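Back from the open day at Cattaneo, and I have a notebook full of rules. I know that sounds dull, but I love this stuff! Most automation tours are all arms whooshing around and a coffee at the end. At the Lutanbridge lab they spent half the afternoon on how they do things and why they wrote it down, and I came away with more to use in my own shop than from any trade fair I've been to.

I joined the second group, with Pierina Bassi leading. First stop was the wall by the door, where the house rules for the hand-held grippers hang in a plastic sleeve. The sheet is dated 4 May 2023 and you can tell it's been argued over (there's pen all down one margin). It used to be 30 rules long. Pierina got it down to a single page, and now people read it before they pick up a tool.

The rule I liked best is about the fingers. You look at both faces before every session, you wipe them, and any mark that won't wipe off goes in the log with your initials. You don't sand it out and you don't cover it with tape. Mirko Pellegrini, who keeps the log, told me he once threw out 400 recordings over a pad that had been swapped and not written down. He still winced telling me! 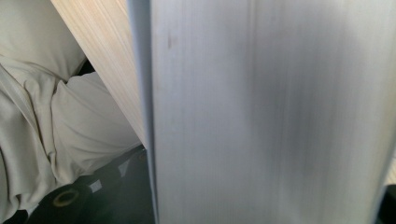

Next came the bit on soft materials, and I got a little lost in it, I'll admit. Cloth gets its own page in the binder. You close slowly, you keep your free hand out of the space between the fingers, and if the fabric snags you open up and start over - no tugging. A snagged take is kept and labeled as a snag. I asked if people cheat on that one. Mirko said sure, in the first week.

They also have a two-person rule for anything with a motor in it, and the second person isn't allowed to be on the phone. Graziella Marino runs the training, and she makes new people practice the stop call out loud until they quit feeling silly. We all had to do it. A dozen grown adults yelling "stop" in a hallway - great fun, and very loud.

My one gripe is the signs. The colors on the Berkel cabinets don't match the colors in the binder, so a yellow label means "needs checking" in one place and "ready" in the other. I brought it up and Graziella groaned, so I guess I wasn't the first. They're redoing them in almost 2 months, she thinks, once the Jomari benches are in.

Parking is behind the building, and the gate sticks, so give it a shove. Wear closed shoes or they'll send you back to the car.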